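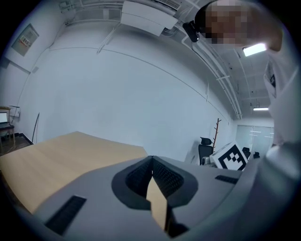
Monday, equipment planning, long version

Coffee first, then the budget. I told everybody I would have the purchase list down on paper before the week got away from us, and I would like it to be in the notebook where we can all scribble on it, so forgive the length. The short version for anyone skimming: two more hand-held grippers, one spare set of fingers per gripper, no second arm until spring, and please stop ordering cables one at a time.

Where we stand. The equipment line for the rest of the year started at 2,000 dollars after the big arm purchase came out of it. From that we already spent 189 on the replacement charger and the padded case, which I think was money well spent even if the case is uglier than it looked on the website. That leaves 1,811. The order window closes in December and anything we don't use goes back to the general pot, so there is no virtue in being shy, but I don't want to fill the shelf with things just to empty the account either. We did that the year of the label printers and I still find label printers.

Quotes so far

Jisine – the hand-held units we already know. 640 each, bare, with one set of fingers fitted. Delivery four weeks. They were quick to answer and the person on the phone knew what a mounting plate was.

Tunero – nicer handle, a trigger with more travel in it, 905 each. I liked it very much when I tried it at their open day and I have been trying to talk myself into it ever since. At that price we get one, with a bit left over, and one doesn't solve our problem.

Holanda – only quoted on the fingers and mesh inserts, 58 a set. So 116 for two sets. Jisine wants 74 for theirs. I have asked Holanda to confirm that the screw spacing matches before we commit, because the drawing they sent has the holes dimensioned from a different edge than ours and I measured it three times and got annoyed three times.

Two Jisine units plus two Holanda sets comes to 1,396. Shipping is extra, and Jisine would only say it depends on the carrier. If I put aside 90 for it that still leaves 325 for the small stuff below.

Why two and why hand-held at all. Gervásio asked me this last week and he deserves a proper answer, since his name goes on the form as well. We can teach the arm by driving it directly, and for some jobs we should, but it ties up the arm and whoever is driving it, and the rest of the group stands about waiting for a turn. With the hand-held gripper a person can pick the thing up and go work at any desk. The trouble is we have a single one, so the sign-up sheet has become a little battlefield. Two more means one for daily recording, one for trying changes on, and one that is allowed to be in pieces on the bench without anybody sighing at me.

I also want to put in a word for the spare fingers. Those mesh surfaces are the part that does the touching and they will be the part that wears. When the Stillport people came by to talk about their sorting line they told us they keep a log of finger changes for every gripper on the floor, and that the log was what finally got them a sensible consumables budget. I would like to copy them shamelessly. I've ruled up a page at the back of this notebook – date, unit, which side, what was wrong with it. Please write in it even when the answer is "looked a bit tired."

Small stuff, to come out of the 325

Marker boxes. I would like another white box printed up and two spare sheets of markers on heavier stock. Matte, please, whatever the shop tries to sell you.

Cables. One order, all the lengths we need, labeled at both ends when they arrive. I'll do the labeling. I enjoy it.

A decent non-slip mat for the desk. Ask before buying, I may have one at home.

Wall storage. Some way to hang three grippers so they aren't resting on their fingers. I drew a bracket at lunch and it came out looking like a towel rail, so if anybody has a better idea there's space on the next page. Could be printed in-house for the price of the filament, and I'd rather do that than buy.

Things I've left off on purpose

The second arm. I know. I want it too. But we can't pay for it out of this line, and the big request goes in separately in spring, and it will read a lot better with a few months of recordings behind it. Somebody (me, I suppose) should start keeping hours used on the present arm so we have real numbers to show.

The Tunero. See above. If the Jisine lead time slips past four weeks I will reopen the question, and I'll try not to look pleased about it.

New desks. The one we have is fine. A height-adjustable one would be lovely for those of us with backs, and I have put it on the wish page with my initials next to it so there's no mystery about who asked.

A service contract from Jisine. They offered one and the price was fair for what it covers, but most of what it covers is things we can do with a hex key and an afternoon. I wrote back to thank them and asked for the parts list instead. It came through before I had finished my coffee, which counts in their favor.

Talked it through with Gervásio after lunch. He is happy with two units and thinks I'm being stingy on shipping. He also raised training time, which I had forgotten altogether. If we go from one gripper to three we will have newer people using them, and each one will need somebody sitting alongside for the first session. No dollars in that but it is hours, and the hours have to go in the plan too. I've penciled in one afternoon a week for the first month and we can shrink it if it turns out to be too much.

To do
Chase Holanda about the screw spacing, and send them our drawing with the datum edge marked in red
Get a written shipping figure out of Jisine
Gervásio to check whether the form needs a second quote for the fingers (we have one, the 74, but is an email enough?)
Filament – see what's left before ordering
Towel rail, version two

4:40, Holanda called back. Spacing is fine on the front pair, they're checking the rear pair tomorrow. Not signing anything until then.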